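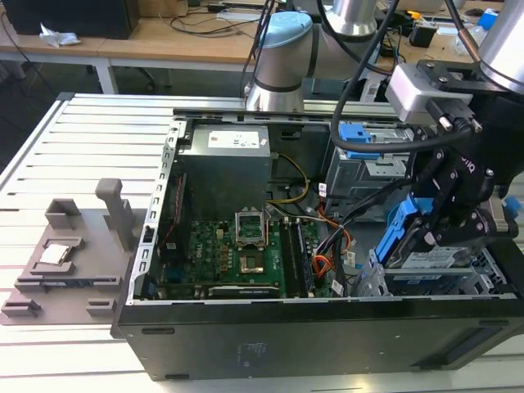
05/07/2022, bench notes, desktop refurbishing

Started on the next tower from the Larnthorpe lot. Same family as the ones before, so I will write only what is different or what I want to remember, and what the others should know when they take over the bench.

Worked with the case on its side and the side panel off. The slatted bench is good for this, but small screws go down between the slats. I lost 2 in April and found only one. Please put a tray or a cloth under the part where you unscrew.

Order of work which I now think is best:

Drive first, then memory, then processor, then dust, then power supply test. Before, I did the processor first and I think this was a mistake. When the socket is open you don't want any other piece moving above it.

Drive. The hard disk sits in a blue plastic caddy. You press the two sides of the caddy and slide, you don't need a screwdriver. If it doesn't come easily, look for the cable before you pull more. On one earlier machine I pulled with the data cable still on and the small plastic lip of the connector broke. The drive was still readable but I had to hold the plug with tape, and I don't want to do this again. Write the bench number on the caddy with pencil. Marker doesn't come off the blue plastic, I tried alcohol also.

The drive cage has its own latch, blue too. Blue means "you can touch this" in these cases, it is a good habit of the maker. I keep the loose bracket next to the place where it belongs so that it goes back in the same machine. There are at least two versions of this bracket in the lot, they look equal and the holes are not at the same distance.

Memory. Two slots. Clean the contacts of the module with the white eraser, blow, put back. Push until both clips close alone. If only one side clicks, take it out and start again, don't press harder.

Socket. The retention bracket opens upward and stays up. While it is up, nothing goes over the board: no tools, no cables, no sleeves. Gold contacts in the socket are very fine and I can't repair them. I did straighten a pin once on another board, under the magnifier, and it took me the whole afternoon and after this the machine saw only half of its memory. So for me a bent pin is now a board for parts.

The processors go in the foam box, one place for each, with the bench number. Old paste off with the lint-free cloth before they go in the box, not after. The paste on this lot is hard like chalk, it needs to stay under a wet cloth for a few minutes first.

Question for myself: is it worth to replace the paste on every machine? I compared on one tower. Before cleaning, the processor went up to 55 degrees with nothing running except the desktop. After new paste and a clean fan, 37 in the same room and with the same test. But I did both things at the same time, so I don't know which one helped more. Next time I should do the fan first, measure, and then the paste.

Cables. The wires from the power supply come down through the middle of the case and they are always in the way. The yellow and black bundle wants to make a loop next to the supply. I let it do the loop and fix it with a soft tie, loosely, so it can't touch a fan when the case is closed. Hard plastic ties are not good here, the next person has to cut them near the wires. We have a bag of the soft ones in the Kastaron drawer, second from the top. It is getting empty.

Power supply. Not opened, never. Only the fan test and the voltages with the meter. If it fails, the whole unit goes to the Teixeira shelf with a paper that says FAILED and the reason. Last month somebody left one there with no paper and I tested it again for nothing.

Expansion slot. Check for a label before removing anything, and copy what it says into the sheet. The labels fall when the glue is old.

Things on the sheet that I found wrong:

Line 312 says the machine has no drive, but it has one. Corrected.
The column "memory" is in some lines the number of modules and in other lines the size. I changed the title to "memory (total size)" and will correct the old lines when I have time.
The Larnach machines are still mixed with the Larnthorpe ones because the names look similar in the list. I put an extra column for the origin. Please use the full name, not "Larn".

To do before closing this case:

- image of the drive, then wipe
- new paste, small amount, the size of a grain of rice
- check the clip of the second memory slot on the remaining boards, on one it was cracked
- order soft ties and one more white eraser
- ask if we have spare side panels, on three of the cases the latch is bent and the panel doesn't close flat

The battery on the board I didn't measure yet. Should be about 3 volts, under this I replace it. Will write the value here tomorrow.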